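The Squeeze

Jamshid Mohammadi drinks a small bottle of pear juice every day at ten past three, and has done so for longer than he has held his present job. He sells the stuff, too, which he says is a coincidence. Brerkura, the company he runs with Stela Bălan, presses pears and quinces in a unit beside a tyre depot in Nidside, and in a good November gets through enough fruit to make the whole street smell like a pudding.

I went expecting orchards. Food companies have trained us to expect orchards, preferably with a ladder and somebody's grandfather. Brerkura has a forklift.

"The trees are forty minutes away," said Bălan, handing me a hairnet. "They're very nice. They don't do anything."

The pears come mostly from Vasilică Filip, who grows a small, hard, rust-coloured variety called Pană that is close to inedible off the branch. I know this because Filip gave me one and watched me eat it. It tasted like a wet pencil. Pressed, and left for a night in a cold tank, it becomes something else: sharp at the front, honeyed later, with a faint dryness that makes you want another mouthful to check.
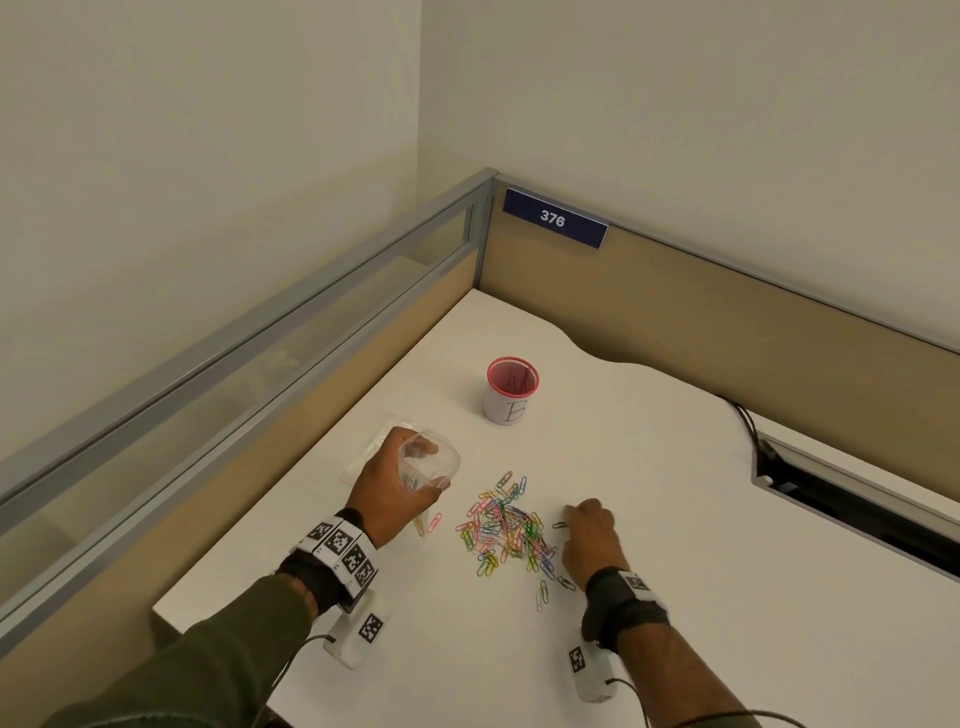
The trouble with pear juice is that hardly anybody wants it. People want orange at breakfast and apple for the children, and they regard pear as a thing that turns up in cartons to make more expensive juices go further. Mohammadi has spent years trying to shift that view, one farm shop at a time. He now supplies 60 of them. His first delivery round took in three, and one of those was his sister's.

Sales last year came to 1,037 cases, a number he recites with the pride of a man who packed a fair share of them himself. Of those, 304 went to a single customer, the Trudus hotel, where the head of breakfast, Bernadette Baptiste, pours it into small stemmed glasses and doesn't say what it is until guests ask.

"If I write pear on the card they go for the orange," she told me. "If I write nothing, they finish the jug."

Her colleague Walter Chávez, who looks after the bar, has been putting it in a drink with gin and black pepper. I had one for research, then a second in case the first had been unusual.

Not everything has gone so smoothly. There was a quince and beetroot blend, of which Bălan will say only that it was a strong colour. There was a glass bottle with a swing top that looked splendid and opened itself in the van. The current bottle is plain, with a screw cap and a label that fits on straight about nine times in ten.

A bottle costs more than I would normally spend on something without alcohol in it, and I bought four. Two made it home. The new season's pressing starts when Filip says the fruit is ready, a decision he reaches by biting one and pulling a face. Mohammadi has asked him several times what sort of face it needs to be. Filip says he'll know it when he makes it.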